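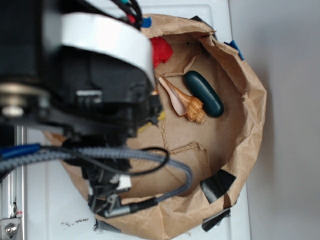 Brown paper bag, top rolled down, on the white tabletop.

Home | Checklists | Kitchen | Contact

Pantry and dry store walk-through, Bruvis kitchen
Done by me (Tamsin Kereama), with Ewan Pomare holding the flashlight

I do this one every March and again whenever somebody mentions moths. My comments are under each item, so skip them if you only want the ticks.

1. Shelves wiped, corners included – OK
Top shelf was sticky at the back. I think it was the molasses, going by the smell. Ewan got up there with hot water and a scraper and it's fine now.

2. Flour and grain in lidded bins – FIX
Rice and oats are great. The rye flour is still in its sack with a clothespin on it (Declan, I love you, but no). Please get it into a bin before the next delivery.

3. Dates readable on everything open – FIX
Two jars had no label at all. One was cornstarch or baking powder and I wasn't going to taste it to find out, so it's in the trash.

4. Signs of pests – OK
Checked behind the kickboards and along the pipe. No droppings, no webbing in the oats. I swapped the four sticky traps anyway and wrote the date inside the lid of the trap box.

5. Paper bags and wrapping stored dry, off the floor – OK
They've moved to the shelf by the door, much better! If you're using a bag for onions or potatoes, roll the top down so air gets in, and don't reuse one that's gone soft on the bottom.

6. Fridge temperature – WATCH
It read 43 when I opened it and 44 by the time I'd finished reading labels out loud. I want it at 40 or under. Hadi Semaan is going to look at the door seal, and meanwhile please stop propping it open with the milk crate.

7. Heavy stuff down low – OK
Oil drums and the big Chowdary tins are all on the bottom shelf. My back says thank you.

8. Step stool – FIX
One rubber foot is missing. I've put tape across it, so use the tall one from the hall until Delwyn Doolan brings the new feet over.

9. Light and switch – OK
New bulb, so bright I found a whole extra bag of lentils.

Still open: items 2, 3, 6 and 8. Initial next to yours when it's done and leave the sheet on the hook.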